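Gritora Tapia Work Table, Marble Pattern

Product group: Tables and Work Surfaces
Series: Tapia
Finish: white and gray marble pattern

The Tapia work table is a rectangular table intended for workshops, teaching rooms, and shared studios in which a light and presentable surface is required. It is supplied with one finish only. Institutions that previously ordered the plain white version may continue to obtain replacement feet and fittings for it, but the plain version itself is no longer made.

Surface

The pattern consists of gray veining on a pale ground. The veins gather into groups and thin out into fine branches, with open areas between them. Purchasers who intend to place several tables side by side should note that the pattern is not matched from one table to the next. Where a continuous appearance is important, the tables may be set a short distance apart.

The finish was selected after a period of use at the Clurnau training rooms, where tables are cleared and reset between classes. Staff there asked for a surface on which small parts could be found easily and which would not look worn beside newer furniture.

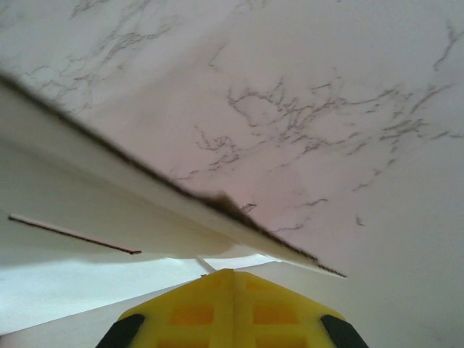 Our department has had the marble pattern since November, and small screws of a dark color are easy to find on it. Gray washers are another matter, as they settle along the veins and have to be felt for. We now keep a plain tray on each table for anything gray. I would order the same finish again, though I should like to see a quieter pattern offered for the sorting benches.
Ottilie, by the comment form

Gritora has forwarded this remark to the finishing department. Plain trays may be ordered with the table under the accessory heading of the order form. They are packed separately and may arrive on a different day.

Placement

The table should stand on a level floor. Each of the 4 feet can be adjusted by hand, and the adjustment should be checked again after the first week of use. Two persons are required to move the table. It must be lifted by the frame and must not be dragged.

Light falling directly on the surface will produce some reflection. In rooms with large windows, the table is best placed with its short side toward the glass. Overhead lighting should be diffused where close work is carried out.

Use with blocks and other solid pieces

The table is suited to the handling of blocks, bars, and similar pieces. A brightly colored piece stands out well against the white and gray, and pink and orange sets are accordingly preferred by many teaching rooms. Pieces should be lifted clear of the surface when they are moved. Grit caught beneath a sliding block may leave fine scratches, and such scratches are not covered by the warranty.

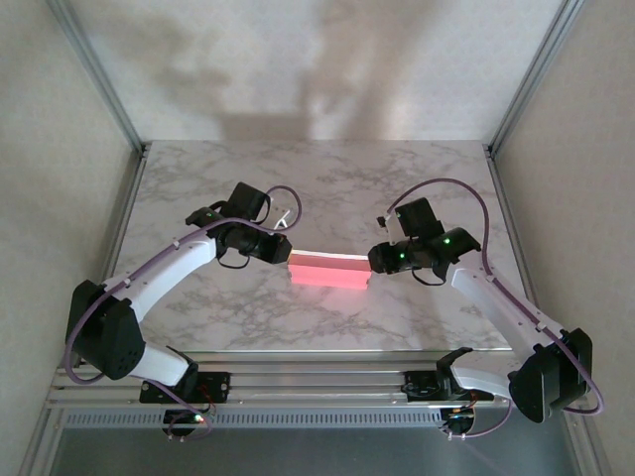

Care and cleaning

Wipe the surface with a soft damp cloth and dry it at once. A mild soap may be used for grease. Scouring powders, steel wool, and solvent cleaners must not be used. Adhesive tape should be removed at the end of the day, and any residue treated with Fitard surface cleaner, available in bottles of 6 fluid ounces.

Ordering and warranty

Orders are accepted from schools, institutes, and registered workshops. Delivery to a ground-floor entrance is included in the price. Delivery to upper floors must be arranged in advance. The warranty period is 18 months from the date of delivery and covers the frame, the feet, and the bonding of the surface.

Please quote the series name and finish in all correspondence. Requests for replacement parts should also include the number printed on the delivery note.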